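Flumance Tabletop Kit
Practice objects and task cards for robot arm research

Product code: Travach 2
Page last updated 10/10/24

Overview | What's in the kit | Method | Results | Ordering

If you've ever tried to compare your arm's picking results with another lab's, you'll know the trouble. They used a mug, you used a different mug, theirs had a fatter handle, and by the time you've both finished explaining yourselves the numbers don't mean very much. We had years of this at Vavcombe, and the Tabletop Kit grew out of our wish to have one modest box of ordinary things that anyone could put on a table and get on with.

So that's what it is, really. A box of plastic fruit, desk bits and other everyday objects, a stack of task cards telling you where to put them, and a method for scoring what your arm does next. We're very fond of it (you may have noticed) and we use it ourselves every working week.

What's in the kit

Plastic fruit, including a red apple, a green apple and a star fruit
A mesh pen holder
Pens and markers for the pen holder
40 task cards, each with a layout and a one-line instruction
Score sheets, printed, with a spreadsheet version to download
A lidded storage box

You'll need to bring your own arm, gripper and table. Any flat table with a plain top will do nicely, and two pushed together are fine as long as everything on the card fits on one of them.

The method

Each card gives a layout and an instruction in plain words, the sort of thing you might say to a person helping you tidy up. You lay out the objects, read the instruction to your system in whatever way it takes them, and let it have a go. Every card is run 5 times, which makes 200 tries for the full set, and you put the objects back to their starting places between tries.

The bit we care most about is what we call the bystander score. Plenty of tests ask whether the arm picked up the right thing, and ours does as well, but we also ask whether everything else on the table stayed where it was. An arm that fetches the pen and sends an apple rolling to the floor has done half a job in our book! Each try is given up to 2 points, one for the object in the instruction and one for leaving the others alone.

Fruit turned out to be a lovely choice for this. The apples roll if they're nudged, so a clumsy path shows up straight away, while the star fruit has ridges all round and gives the gripper a much more awkward shape when its own turn comes. 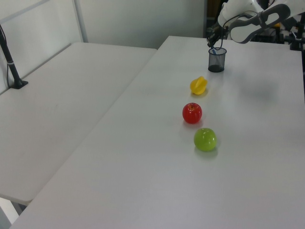
A pen holder card at the gripper, with both apples and the star fruit as bystanders.

The pen holder cards are the ones people write to us about. A pen is thin, it leans, and the fingers have to come down close to the rim of the cup to get hold of it. We'd suggest leaving these until your arm is scoring well on the fruit, though you're very welcome to dive in.

What we've found

We ran the full set on our own arm with two control methods. The first planned a path to the named object and took no notice of the rest. The second, which we call Ha, was trained with the bystander score as part of its goal. Both picked up the right fruit about as often as each other, and we had rather expected that. The gap opened up on the bystander point, where Ha did clearly better, and nearly all of its lost points came from the pen holder cards.

We should say that this is one arm in one room, and our table is well lit and very plain. We'd love to see scores from messier places, so please do send yours in, good or bad.

Ordering

The kit is sold to labs, colleges and keen home builders alike. Spare fruit and replacement cards can be bought separately, and the score spreadsheet is free whether you buy the box or not. The next batch will be packed in January.

Add to basket | Ask us a question | Download the score sheet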